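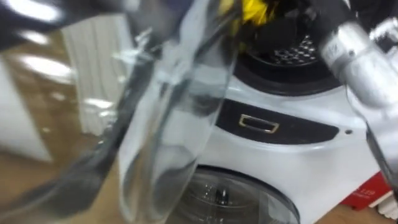
Vistley Laundry Corner Images

Data card and usage notes, release 2

Summary

Vistley Laundry Corner Images is a collection of 2,418 still images showing laundry areas in ordinary rooms, with labels for the appliances, containers, cloths, and fixed furnishings found there. It was prepared by Nosari for research on recognizing household objects at close range, including objects that are transparent, glossy, crumpled, or partly hidden. Release 2 replaces the June release in full. The two should not be combined, as image numbering has changed.

Contents

images/ holds the still images, grouped by session
labels/ holds one label file per image
splits/ holds the lists for training, validation, and testing
classes.txt gives the label names in their fixed order
CHANGES.txt records corrections made after the first release

The images come from 88 sessions. All images from one session are kept in the same split. Users who prepare their own splits are asked to follow this practice, as neighboring images within a session are often very similar.

Label classes

The release uses 20 classes. Sixteen cover movable items and parts of appliances, and four cover fixed furnishings. The classes that have raised the most questions from users are described here.

washer_body: the outer casing of a washing machine, including the control area. A machine with more than one compartment receives a single washer_body label.

washer_opening: a drum opening that is not covered by a door. On machines with an upper and a lower compartment, each open compartment is labeled separately.

washer_door: a closed or partly closed door, including its rim and window. Tinted windows are labeled as part of the door. Items seen through the window are not labeled unless their outline is clear.

clear_container: any bowl, bottle, cylinder, or similar vessel that can be seen through. The label follows the outer contour of the vessel. Where another object is visible through the wall of the vessel, both labels are kept and are allowed to overlap.

cloth_item: any garment, towel, or cleaning cloth. Annotators were instructed not to guess at the kind of garment when the item is bunched.

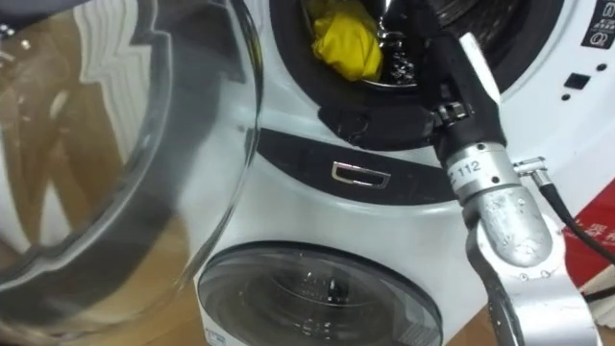

Cloth inside a drum is assigned the additional attribute "in_drum" when at least part of it lies beyond the gasket. The attribute records position only. It does not state whether a wash has been completed or whether the cloth is clean, and it should not be used for either purpose.

Small parts such as handles, buttons, and indicator dots share the class small_fitting. Printed symbols and stickers are assigned to the class printed_mark. Their text is transcribed only when an annotator could read it without enlarging the image beyond its original resolution.

Fixed furnishings

Washing machines are frequently placed beside heating, plumbing, or safety equipment, and the first release left these items unlabeled. Langlois, which carried out the second round of annotation, added the classes radiator, safety_cabinet, pipe, and wall_outlet. Writing on a safety cabinet is recorded in its original script. No translation is supplied in the label files.

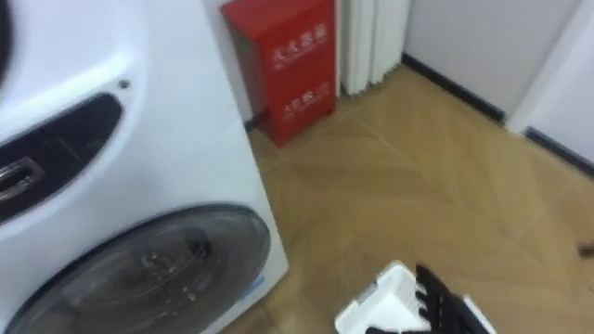

White washing machine with a red fire extinguisher cabinet behind it and a white vertical radiator to the cabinet's right.

Annotation procedure

Each image was labeled once at Nosari and reviewed once at Langlois. Where the two readings differed, the more general class was kept. An object that one reader called a bottle and the other a jar, for example, is recorded as clear_container with no subtype. Blurred images were retained if the main appliance could be identified.

Known limitations

Outlines of clear containers are less precise than those of other classes, particularly where the rim meets a white surface. Reflections on tinted doors were labeled in error as cloth_item in a small number of files from the first release. Those found during review have been corrected and are listed in CHANGES.txt.

White appliances are heavily represented. Results obtained on this collection may not carry over to laundry areas with dark or built-in machines.

Access and terms

The collection is available for noncommercial research through the Teston archive. Redistribution of the images requires written permission from Nosari. Label files may be shared freely, provided that this data card is included without changes.

Corrections should be submitted through the archive's issue form, giving the session number, the image number, and the class concerned.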